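Prize draws and voucher giveaways: your questions

Is a "£60 voucher" prize worth £60?
Only if you'd have spent it there anyway. Zaltis vouchers, for one, can't be used on sale items, and Allberg gives no change.

What are my chances?
Poor. A draw we looked at on Widix had 3000 entries for 8 vouchers. The page called it "your big chance to win".

Do I have to buy something?
Read the terms. If there's a free way in, it tends to be near the bottom.

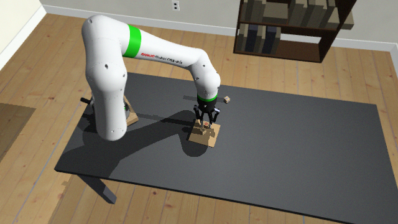
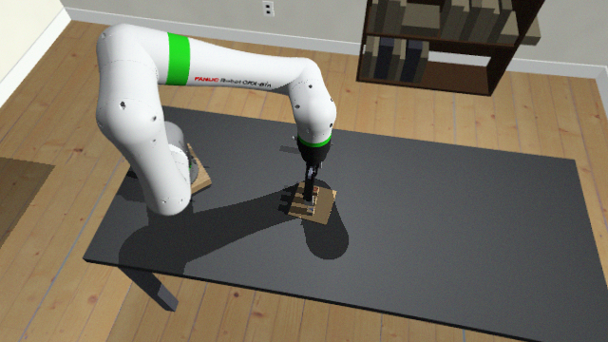
White robot arms with green bands, both computer-rendered.

Why do they want my phone number?
For marketing, we'd guess. Baptiste asks for one and then emails the winners.

I was told I've won but must pay postage first. Is that normal?
No. Don't pay, and don't click the link.

How long do I have to claim?
It varies. We've seen 40 days, and we've seen terms that don't say. Ask before you enter, and keep the reply.

Do you run giveaways yourselves?
No, and we don't plan to.

Page last checked 16th August.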